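Carkinness Automation Centre
Equipment Planning Group
Minutes of meeting, December 2018

Present: Decha Ruangrit (chair), Erasto Wanyama (minutes), representatives of the handling lab, workshop, purchasing and student projects
Apologies: Electrical safety

1. Minutes of the previous meeting

Accepted with one correction. Item 4 should have said that the workshop would quote for the second bench frame, not supply it. The quote has now come in and is dealt with under item 3.

2. Budget position

Purchasing reported that the equipment line has been committed up to the end of the second quarter. What is left can be spent on spares and minor works without going back to Finance. Anything larger has to go in the March submission.

Decha asked whether freight had been charged to the equipment line or to general operating. Purchasing said equipment, and that this has been the rule for the last two years. Several members were not aware of it. Freight and customs brokerage are to be shown as their own line in all requests from now on, including those already drafted.

The group noted that the Prereo maintenance agreement renews automatically unless notice is given in writing. Erasto has the agreement and will check the notice period. No decision was made on whether to keep it.

3. Second two-arm bench

The handling lab spoke to its paper, circulated beforehand. The lab has one two-arm bench, which is booked solidly on weekdays. Student projects get it in the evening or not at all. The paper asks for a second bench of the same general layout: timber top, black aluminium rail down each side, arms clamped to the rails at the back corners and parallel grippers on both.

Discussion covered the following.

Arms. The lab would like the same make as the present pair so that spares and fingertips can be shared. Purchasing said a request naming one make needs a written justification and at least one comparison quote. Ganari has offered to quote on an equivalent pair. The lab is doubtful about Ganari's lead times but agreed to get the quote.

Frame and top. The workshop quoted for cutting and assembling the rails and fitting a butcher-block top. The price was considered fair. The workshop asked for final dimensions before ordering extrusion, as it was left with offcuts last time after a late change. The lab will supply a signed drawing.

Cabling. Electrical safety sent written comments. Cables on the present bench run over the arms and off the back corner to the rack, and the comments ask that the new one be built with cable chain or clipped runs from the start. The lab agreed for the runs along the table but wants some slack left at the wrists. Cable chain is to be added to the request as an option with its own price.

Location. The lab proposed the bay next to the present bench. Decha pointed out that the bay is marked on the floor plan for the Rweyemamu conveyor, which has not been delivered. If the conveyor goes ahead, the second bench would have to go in room 142. The lab said room 142 would do but has no network drop. Facilities to be asked for a price.

Decision: the request goes forward to the March submission in principle, subject to the comparison quote, the signed drawing and the network price. The chair does not want to see it again without all 3.

4. Consumables and task objects

The student projects representative asked for a proper budget code for task objects. Plates, cups, play food and mats have been bought out of pocket and claimed back as petty cash, and the claims are slow to be paid. Purchasing suggested a standing order with a limit of $100 a month. This was supported.

It was asked whether real crockery was wanted. The lab said no. Coloured plates and small light items are enough for pick-and-place work, and they are cheap to replace. The mesh mat will be bought in a roll and cut to size.

The lab will write up a standard list so that both benches, if the second is approved, carry the same set. 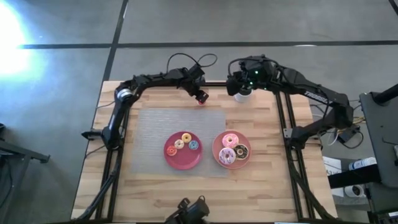

Last modified: December 2018, E. Wanyama

The tabletop as it stands has doughnuts in two sizes on two plates, one dark red and one a lighter salmon red, with the small ones on the dark red plate and the larger ones on the other. The TROSSEN arm on the right has a small white cup in its gripper. The lab will start the standard list from these items and add to it once the student groups have put in their requests for next term.

5. Spares

The lab asked for spare gripper fingertips, one spare gripper assembly and a set of cables. The workshop offered to make fingertips in house if given a drawing. Purchasing prefers that the gripper assembly be bought now from what is left in the spares line, as there is no guarantee of a carry-over. Agreed.

Cables to be held until the option price under item 3 is known. Lengths would differ if cable chain is used.

6. Storage

Bottles, tape and boxes are being kept on the shelving beside the bench. The workshop has a closed cabinet that it no longer needs and will move it across if the lab confirms the width. Decha asked that the equipment rack itself be kept for equipment.

7. Other business

Asset tags. Purchasing is missing tag numbers for several items bought last year. A list will be sent to each area and should be returned whether or not the items can be found.

Training. Erasto asked that induction time for new bench users be included in the March submission as a staffing cost. The chair thought it belonged in a separate request. Left open for next meeting.

Action items

Erasto Wanyama: check notice period on Prereo agreement
Handling lab: comparison quote from Ganari; signed drawing to workshop; standard list of task objects; cabinet width
Purchasing: set up standing order; order gripper assembly; circulate asset tag list
Workshop: option price for cable chain; sample fingertips once drawing is received
Decha Ruangrit: ask Facilities to price network drop in room 142; confirm status of Rweyemamu conveyor

Next meeting to be called by the chair when the quotes are in.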